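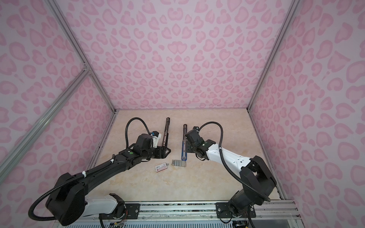 The two arms of a Skedell cell above the work surface, with the cable sheaths looped over the wrists.

Print this article
E-mail this article

The Skedell cell is a two-armed bench cell for handling small packaged goods. It was developed at the Prutulwood workshop and is operated with the Zudus control program. The name is used for the enclosure and the arms together, and this article treats mainly its setting up and maintenance.

Construction

The cell has a frame of aluminum extrusion, closed on three sides by patterned panels. Both arms are bolted through black mounting plates at the front rail, so that they reach inward and meet over the middle of the table. Each arm ends in a gripper with long fingers. The power and signal lines of the gripper run in a corrugated sheath along the outside of the arm – a solution chosen because a damaged line can be changed without opening the joints.

Setting up

The front rail is levelled first, and the plates are tightened only after this. The arms are then brought to the home position and the distance between the grippers is checked at 73 mm. In the Lương procedure, which replaced the older one in August, the check is repeated at 5 points of the table, and small cartons are used in place of the former steel gauge. A carton is gripped from one end by the first arm while the second arm approaches from the other side. If the carton turns or is crushed, the closing force is reduced in Zudus and the point is taken again.

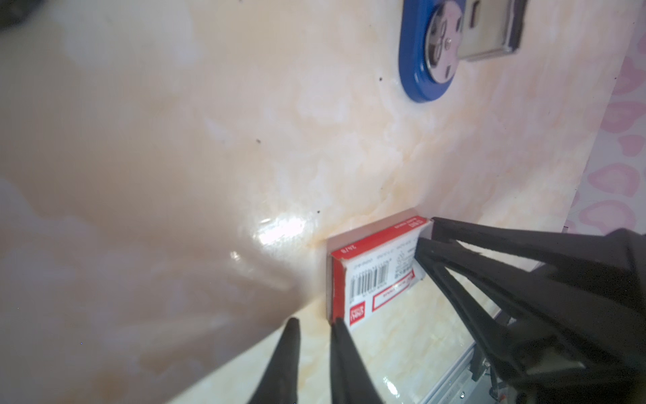

The force value is stored separately for each arm. Values must not be copied from one arm to the other, as the fingers do not wear at the same rate.

Maintenance

Most faults of the cell come from the sheaths. The loop over the wrist must be long enough for full rotation, but a loop which is too long may catch on the opposite arm. Cable ties on the upper arm are inspected every two weeks and cut off and renewed when they have slipped. Finger tips are changed in pairs. After a change the distance check is done again, and this takes over two hours when both arms are concerned.

Print this article
E-mail this article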